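Dakport Oter 2 – hand-held gripper for recording household tasks

Product overview

The Oter 2 is a two-finger gripper worn on one hand by a person doing ordinary chores. A camera fixed above the fingers records each task from the gripper's point of view. The recordings are used to train a robot arm fitted with the same fingers. Customers are mostly small research teams and equipment makers who want to know which chores a machine can be trusted with and which it can't.

The unit is supplied assembled and set. It needs no arm, no bench frame and no fixed workspace. One person can record at a kitchen table, a sink or a packing bench and move between them without resetting anything.

What is in the box

Gripper body with trigger handle
Two inner fingers, black, fitted
Spare finger pair
Linkage kit with brass grommets
Camera bracket (camera sold separately)
Wrist strap
Hex key and setting gauge

Fingers and linkage

Each finger is carried on a jointed link. The pivots run in brass grommets, which can be pressed out and replaced when play develops. The fingers close evenly, so a handle taken off-centre is drawn towards the middle of the grip. The notch and the slot near the fingertips are there for flat or strip-shaped parts, such as the lower section of a brush or dustpan handle. Round handles are better taken lower down, on the full face of the finger.

The finger material is hard and marks with use. Scuffs do not affect the grip. Grease does, and should be wiped off before the next session with a dry cloth. Do not use solvent on the links.

Can it do the chores yet?

We are asked this more than anything else, usually by people who do not build robots. The gripper only records. What the arm does afterwards depends on the training, the arm and the room. Our own tests are carried out at the Dristurport workshop under Emiliano Espinoza, and the notes below are his, last revised 3/24/21.

Picking up a single rigid object from a clear table: dependable. The arm will do this for a full shift if the lighting is left alone.

Putting objects into a container: dependable if the container is wide and stays where it is. A narrow jar is still a poor bet.

Sweeping dry food off a table: partly. Large pieces such as beans move well under a brush and can be pushed over the lip of a dustpan. They also roll, and a bean that escapes sideways is often left behind. Fine bits are worse. The arm makes its pass, the crumbs stay down, and it has no sound way of judging that the job is unfinished.

Wiping up stains: not yet. Loose dirt and a mark in the surface can look much the same to the camera. The arm will go over a dried ring several times with no change in pressure. A person presses harder without thinking about it, and the present gripper does not record pressure.

Using a tool with both hands: needs two units and two arms. We have had fair results with one arm holding a pan still and the other moving the brush. Results drop sharply when the pan has to follow the dirt.

Folding cloth: not recommended with these fingers. See the Paredes soft finger set.

Customers planning a shop-floor trial should begin with the first two tasks and leave sweeping until those run without help. Bench clearing looks simple and is not – swarf, washers and offcuts all behave differently under the same brush.

Recording advice

Use a plain work surface for early sessions, then add clutter and marks. An arm trained only on a spotless table does badly on a used one. Change the position of the pan and the dirt before each run. Keep the grip on the tool handle firm, as slip during a stroke makes the recording hard to use. Runs in which the tool turned in the fingers should be deleted.

The battery pack for the camera bracket gives 6 hours and charges from any standard lead. Stop at 3 hours if the same person is holding the unit. Tired operators shorten their strokes, and the arm will copy that.

Options and spares

Paredes soft finger set: for cloth, fruit and thin packaging. Fits without tools.
Grommet pack: 72 pieces, mixed sizes, with press tool.
Wide link set: for handles too thick for the standard opening. Requires resetting with the gauge.
Second-hand adaptor: for operators recording with two units.

Care

Check the outer link pivots at the end of each week of use. Brush dust out of the joints – do not blow it further in with an air line. Replace both fingers together. A worn finger paired with a new one will pull every grip to one side.

Supply

Units ordered before the end of March include the spare linkage set. Repairs are handled at Dristurport.

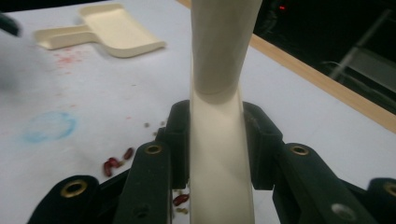

Tool handle held in the fingers, with dustpan and red beans on the table.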